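How do you find out who's been cast before everyone else does?

Film & TV > Casting and production news

My sister and I have a running contest over casting news. Whoever sends the other one a confirmed name first gets to pick the film when it comes out, and I have lost 9 times on the trot. Nine! It's getting embarrassing.

What set me off this time was Firnar, the sea rescue drama that was announced in December. I saw a headline saying an actor was "circling" the lead, messaged her straight away, very smug, and then a fortnight later a completely different person was named and she said mine didn't count. Fair enough, I suppose, but then what does count? I've since seen "in talks", "eyed for", "attached", "in negotiations" and "boards", and I couldn't tell you which of those means somebody has signed a piece of paper.

So I've got two things I'd like help with. What do all these words mean, in order, from wishful thinking to definite? And is there anywhere an ordinary person can look that's quicker than waiting for the big sites to run it? I don't work in film and I don't want to pay for one of those professional databases. Also, if an actor drops out after being confirmed, does the first person still win? (That last one may be just for my family.) 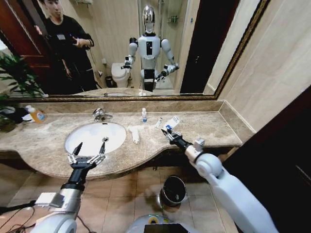

Posted by Hayley Tunstall
Member, Film & TV | 3 replies to other threads

I did extras work for years and then a spell answering phones in a casting office, so I'll have a go at this, though other people may use the words a bit differently.

Bottom of the heap is "eyed for" or "on the shortlist". That can mean a producer said a name out loud over lunch. The actor may not know a thing about it. "Circling" is a touch warmer, as the actor has usually had the script, or their agent has, and hasn't said no. "Approached" means somebody has asked. That's all it means, and I've seen people approached for parts they'd never have taken in a month of Sundays.

"In talks" is where I'd start paying attention. "Early talks" less so, and "final talks" a lot more so, because by then they're arguing over dates and money and whose name goes first on the poster. Plenty still fall over at that point, mostly on dates. A telly series runs late and the whole thing comes apart.

"Attached" is the sneaky one! It sounds firm and it often isn't. When a film is looking for money, having a known name attached helps enormously, so people will agree to be attached to all sorts. Gririrau had a lead attached for 4 years, if I remember right, and by the time they got round to shooting it she'd moved on and they'd rewritten the part for a man.

"Boards", "joins" and "set to star" are as good as done. They nearly always come with a quote from the director saying how thrilled everyone is, and if there's a quote, the company has put it out themselves. For your contest I'd say the quote is the test. No quote, no point.

As for being quicker than the big sites, I'd be careful. A lot of the accounts that post "exclusives" are guessing, and they quietly delete the wrong ones. If you follow enough of them you'll be first, but you'll also be wrong most of the time, and it sounds as though your sister keeps records. What did work for me, when I was nosy about a job I hadn't got, was looking at the smaller people. Stunt doubles, dialect coaches and stand-ins update their own pages, and they're often much less careful than the stars are. Local papers are good too, once a crew starts asking for road closures.

And yes, if someone drops out, the first person keeps the point. You can't be marked down for something that was true when you sent it.

Posted by Abdel Hamid
New member

just set an alert on the title of the film and the word cast. takes two minutes. i get an email most mornings, it's mostly rubbish but i knew about Isus before anyone at work. don't bother with the fan forums they were convinced it was a musical 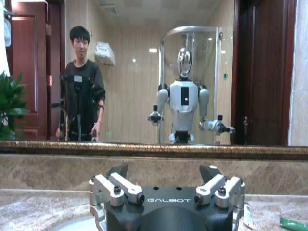

Bathroom mirror with a gripper above the counter

Posted by Diệp Lục
Member, Film & TV

I agree with nearly all of what Hayley wrote, but I'd quibble over "set to star". I've seen it used well before contracts were done, particularly when a package is being sold at one of the big markets. Sales agents want a name in the headline that week, and "set to" gives them a bit of wiggle room. Look further down the article for whether filming dates are mentioned. With dates and a location, I'd believe it. With neither, I'd treat it the same as "attached".

One more that catches people out is "offered". An offer going out tells you what the studio wants and nothing at all about the actor. Some directors will work down a list, and if you're only hearing about the third name, the first two have passed.

On where to look, I'd read the trade sites directly and skip the sites that rewrite them. The rewrites run hours behind, and the wording gets warmer every time. I once followed a single story through four sites, and it went from "being considered" to "confirmed" with no new information at all. I check at 9 in the morning and again before bed, which catches the American announcements, as they tend to land in our evening. If your sister is beating you every time, I'd guess she's still up when you've gone to sleep.

For the contest, you could score it: one point for calling it at the talks stage and another if the person turns up in the finished film. My brother and I did it like that for 100 titles before we lost interest, and it did stop the arguments about people dropping out. It also meant neither of us could claim the win until the credits rolled, so we sat through some truly dreadful films to the very end.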